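Visit report: Zeleck motion software group

Our user group went through Zeleck's software office on 2024-04-08. There's no factory floor to see. The company writes planning and control code for two-armed cells, and most of the staff work at desks with a simulator open on the second monitor. Ryota Nakajima, who leads the planning team, met us at reception and we were in the first meeting room ten minutes later.

He started with the planner. Zeleck treats a pair of arms as one system for collision checking and as two systems for everything else. Each arm gets its own task queue and its own speed limits, and a thin layer called Skoron decides which arm may enter the shared part of the workspace. Earlier versions planned all the joints together. That gave nicer paths, but when a target moved the whole plan had to be thrown out, and customers complained about the pauses.

Müzeyyen Ekinci then took over the projector for the simulator, which they call Follura. She builds the scenes. Her view is that a sim cell should carry the same clutter as a real one, so the perception code has to cope with carts and crates at the edge of the view. She had the two-arm reach test loaded and left it up while she talked.
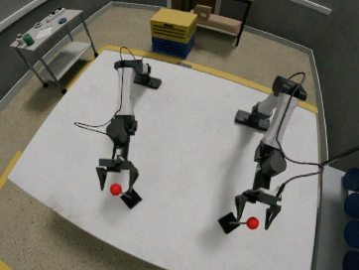 Reach test in Follura, with both grippers open and a red ball target near each one.

The targets are simple on purpose. A sphere gives the same outline from any direction, so if the position estimate is off, the error can't be blamed on orientation. The square tile is there for the opposite reason: its angle has to be recovered before the gripper is lined up. Ekinci moves and turns the tiles between runs with a script. The nightly batch is 1416 runs, and anything that ends in a contact the planner didn't predict is saved with its random seed so it can be replayed in the morning.

Someone asked about cables. Follura draws them, but the planner doesn't yet treat them as flexible. It puts a fixed envelope on each arm and keeps the other arm out of it. Nakajima said this costs them some reach in the middle of the table and that he would like it gone by next February.

After coffee we saw the replay tool. It's a timeline with joint positions, planner decisions and perception output on separate tracks, all on one clock. We were shown run 923, where the right arm stopped for no obvious reason. Scrubbing back, you could see the position estimate for its target jump by eight millimetres in a single update, and the planner reject the new goal as too close to the table. The fix was a filter on the perception side. I'd have spent a day in log files finding that, and this was the part of the visit I'd most like to bring home.

Senyo Opoku covered the controller briefly. The same build runs against the simulator and against hardware, with only the driver swapped. He was frank that contact is still the weak spot. Gripper friction in the sim is tuned by hand, and grasp results from it aren't used for release decisions.

Questions ran over. Licensing is per cell, and the replay tool is included. Log files can be exported, but the format isn't documented outside the company. Ludger Pfeiffer from our group has asked for a sample log and will pass it along to members when it arrives.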